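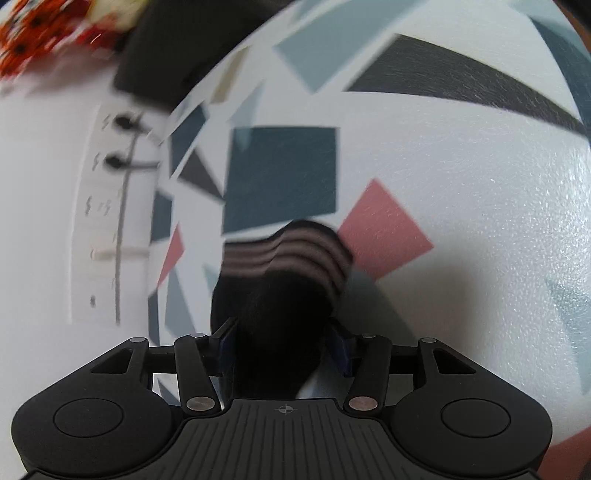

Ticket 602 – Sock drying clips, guest room
Site: Grustonport
Status: Open
Opened: March 12, 2020

Problem as reported: socks go missing between the wash and the drawer. Pairs get split up on the bed while being sorted and turn up later under the sheet or behind the nightstand. Dark ones are the worst.

Checked so far:
Machine drum and door seal at the Zirnport laundry – nothing left inside.
Mesh bag from Cordeiro – zipper opens by itself on a long cycle. Replaced.
Gap between mattress and wall – two single socks recovered, neither one matching the other.

Update 1: Asked the household to sort on the bed only after the sheet is pulled flat. Striped socks go first because they are easy to match. Plain black ones go last, compared by cuff length and by how worn the heel is.

Update 2: Better, but black pairs are still getting mixed. Fuzzy ones and thin ones were being folded together.

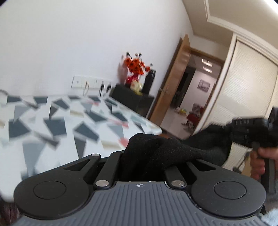 Do the black socks need to be washed separately to keep the pairs together?

Separate washing is optional. Clip each pair at the cuff before it goes in the bag, and leave the clip on until it is dry.

Update 3: Pack of 35 Heltusari clips ordered. Old clips to be thrown out if the spring is loose.

Next step: run two more loads with the clips and report any singles. Ticket stays open until June.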